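Workshop tips: before you build a machine to fold the coats

Every winter a few of us at the Getel shed get the idea that a small arm over the spare bed could fold the washing. I've been at it since March and I'm still not sold. My arm can lift a jacket. It can put the jacket down somewhere else, in a worse state. What follows is what I'd want to read before spending money, and a fair bit of it is about spending less.

Start with the cloth

Most build guides begin with motors. Leave the motors in the box. Take a hand-held gripper, put the coat you'd like folded on the bed where you'd like it folded, and do the job yourself with only those two fingers. No cheating with the other hand. If you can't do it, your arm won't either, whatever the seller of the arm has to say about learning.

Puffer jackets are the honest test. A tea towel is flat and stays where you left it, and I think that's why every demonstration uses tea towels. A quilted jacket has air in it, slides on its own lining and folds along the stitching whether that suits you or not. Mine weighs 600 grams. That sounds like nothing until it's hanging off the end of a long lever.

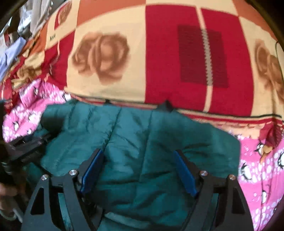
Go in from straight above the first few times, jaws wide, and close slowly. You want a ridge of fabric standing up between the pads before you squeeze. If the cloth is stretched flat the pads will skate over it, and no extra force fixes that. I tried more force. It left a shiny mark on a good coat and the coat stayed put.

Soft pads beat hard ones on nylon. Clean them with a damp cloth and let them dry. I've read that you should dust them with chalk for grip, and I've tried it, and I had chalky coats.

Pick your grab points and write them down

On a jacket there are fewer good places to grab than you'd think. I mark mine on a paper sketch stuck to the wall.

Sleeve: just above the cuff, across the sleeve. Grab the cuff itself and the elastic pings back when you let go.
Hem: near the side seam, where there's some stiffness.
Collar: fine for dragging, poor for folding.
Zip: never. A metal pull between the pads will chew them up, and a closed grip on the zipper tape twists the whole front.

Do up the zip by hand before you start, if the machine allows for a person at all. Purists will complain. Let them thread a zip with two fingers and no thumb.

Don't tidy the bed too well

I made this mistake for weeks. I cleared everything, put down a plain grey sheet, got a decent fold most nights, and told everyone at the shed. Then I put the ordinary bedding back and it went to pieces. Loud prints confuse a cheap camera. A blanket with any thickness gets pinched along with the coat, and you only find out when the whole bed starts to move. Practise on the bed as people in your house leave it, patterned sheets, pillows, heaps of clothes and all. Do shift chargers and cords well out of reach of the arm.

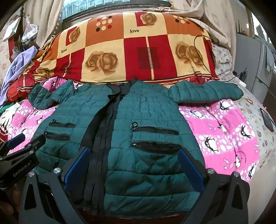

Éabha Ó Flaithearta wrote to say that I'm too hard on the whole business. Her arm at home runs on a Clarnus board and folds the kids' coats "badly but without complaint", and she reckons badly is good enough for a coat that ends up on the floor by supper anyway. Her own tip is to fold both sleeves in first and leave the body for last, pressing the air out with the back of the closed jaws between folds. She also says to stop trying for thirds. In half is a fold.

I'll give her the pressing. I've taken it up and it helps. On the rest, I'd point out that her kids' coats are small, and that she stands beside the arm the entire time with her finger on the switch, so I'm not certain what's been saved.

Pádraig Ó Briain asked whether a wider jaw would sort it out. I doubt it. Wider jaws pick up more of whatever is underneath.

Where the money goes

You can start with 200 dollars in parts if you're willing to build the linkage yourself from plate and use second-hand motors. Kováčik, our nearest hardware place, will cut plate while you wait, though the edges want a file afterwards. I bought a Hivlow motor new for the wrist and could have skipped it.

Cut triangles out of your finger plates if you like the look and want them lighter. Check the screws at the pivots every time you sit down to use it. Thread locker, a small drop. A loose pivot feels like a software problem, and I lost 2 evenings to one.

Keep the fingers slim. Mine began as wide as a spatula and couldn't get under a sleeve without shoving it across the sheet.

Closing on a fold

Come in at the edge of the puffy part, where there's some slack, and gather it a little with the fingertips as they close. Stop closing when the cloth stops slipping. On my own build that's a spring and a bit of guesswork.
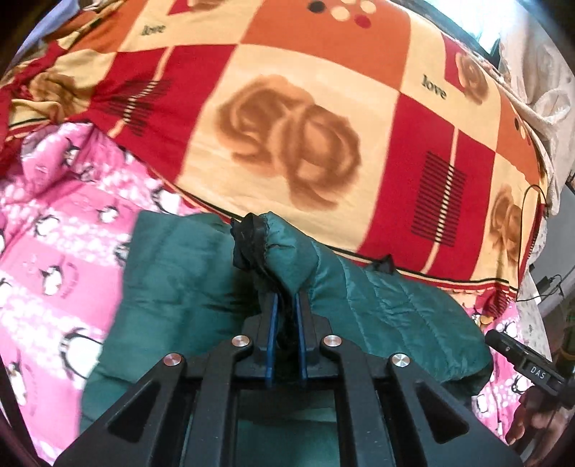

Lift a couple of centimetres and wait before going higher. If the fold creeps out of the jaws at that height you've lost nothing, so set it down and try again further in. After 3 goes on the same spot, move to another spot. I've watched people program an arm to keep trying until it succeeds, and it will happily rub a hole in a lining.

Look at what came up with the fold. Linings bunch, inner cuffs turn inside out, and a bit of black elastic is hard to see against a dark coat. A lamp off to the side shows it better than one overhead. Daylight from a window is lovely until late afternoon, when the camera sees a white patch and very little else.

Let go low. Open the jaws all the way before backing off, and back off in the direction you came from, or the pads drag the fold open again.

A few small things

Keep your other hand well behind the fingers, even with a hand-held one. A pinched knuckle hurts for days.
Empty the pockets. Zipped pockets especially – I once spent an hour correcting for a lean that was a set of keys.
Write down the failures with the time of day beside them. Mine cluster around four o'clock, see above about the window.
Wool coats, leave alone.
Time yourself folding the same jacket by hand, and pin that up next to the sketch.

I've got the arm apart again at the moment to shorten the forearm. If anyone at the shed has a spare bearing that fits the old shoulder plate, it's on the second bench, under the tarp.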